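Walcombe Shared Office: my December walk-through, with comments

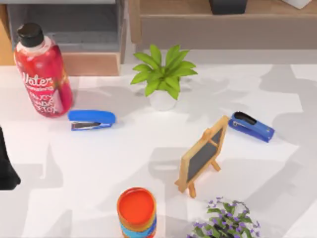 Work table with the red water bottle, shelf behind.

Exits and hallway: OK. Both doors open all the way. The one by the Arnik suite still squeaks, but squeaking isn't a violation (I checked!).

Extinguishers: OK. 2 on the floor, needles in the green, tags signed.

Table tops: Tidy up, please. Lots of little stuff out. Drinks need their caps on, and the red bottle has one, so full marks there.

Power strips: FAIL. I found a space heater on a strip over by Chettiar. Straight into the wall, folks, I say this every winter.

Emergency lights: 7 tested, all came on. I love it when that happens.

First aid kit: Low on bandages again. I've put a box of 100 on the Nuletti order.

Fridge: not on my form, but wow. Please label your soup.

Heater gets a recheck at 4 p.m. tomorrow.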